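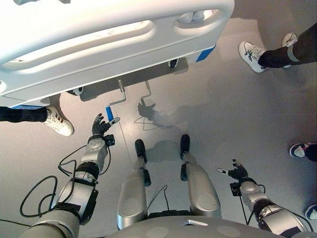 Part 4: Setting up your concerns notice log

Right, you've got Vimineo installed and your newsroom details are in, so let's get the legal side going. I set mine up the week the Stadden council story blew up and two letters landed before lunch, and I wouldn't wish that on anyone. Do it now while it's quiet!

1. Open Settings and choose Legal, then Notices. Click New log and give it a dull name. Mine is just "Notices".

2. Pick who can see it. I'd keep it to the editor and whoever deals with your lawyer. Reporters can still add to it by forwarding an email, they just can't read the rest.

3. Link your story archive. Vimineo will go off and index everything you've published (mine had 2,164 stories and it finished while I made a cuppa). Leave the tab open until the bar goes green.

4. Turn on Freeze on notice. From then on, when you log a complaint against a story, the program saves a locked copy of it along with the headline, captions and reader comments.

Caution: freezing a story doesn't take it down. It stays live until you pull it yourself, and that's a decision to talk over with your lawyer first.

5. Set your reminders. The box comes filled in with 50 days, but please don't treat that as your legal deadline – ask what applies where you publish and type that in instead. I add a second reminder well before it so there's time to draft a proper reply.

6. Log a test notice. Use the Rolby sample letter in the Templates folder, attach it to any old story and check the reminder turns up in your inbox. Delete the test when you're done.

Note: attachments over 40 MB get knocked back. Scanned letters can be whoppers, so save them in black and white if yours won't go through.
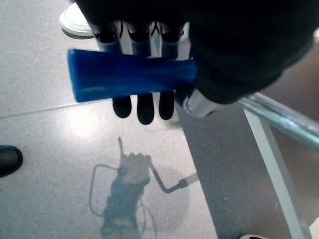 Can I log a complaint that only came by phone?

Choose Phone call as the source and type up what was said as soon as you hang up, with the time. Stick to what you heard and leave your opinion of the caller out of it, as your notes might end up being read in court.

7. If you also use the Panyasiri calendar add-on, tick Share dates only. It'll send the reminder across without the name of the person complaining.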